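Arm drifts left after every warm-up, losing my mind a little

grener_bench
13 October 2022
Hi all, long post, sorry! My little desktop arm lives on the counter by the sink and has been a joy since May. Lately, though, once it has been running a while, the gripper lands left of wherever I taught it. I've re-homed it 3 times and the Raline config is untouched.
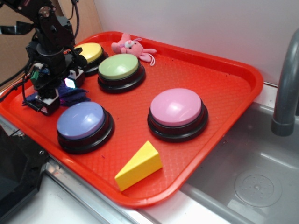

Cables are my first suspect, and I'd love a second opinion before I take anything apart. They run off toward the left, same way it drifts, and I wonder if they tug as the servos move. The red-orange tray sits at an angle, which I like for reaching the pink button, but I do re-teach whenever it gets bumped.

Tuhumury
Lovely setup! I'd bet on the shoulder horn screw before the cables, friend. Mine backed out after 1,000 cycles and did exactly this. Snug it up and see.

astow2
Gotta disagree, kindly. A loose horn gives you slop both ways, and yours only goes left. Give the cables more slack at the base and run it 100 times with the cloth and the foam cheese off the tray, so nothing can snag.

Tuhumury
Fair, but gravity picks a side too. Check the screw anyway, it takes 2 minutes!

grener_bench
Thank you both, doing the slack first and then the screw. Does anyone use threadlocker on plastic horns?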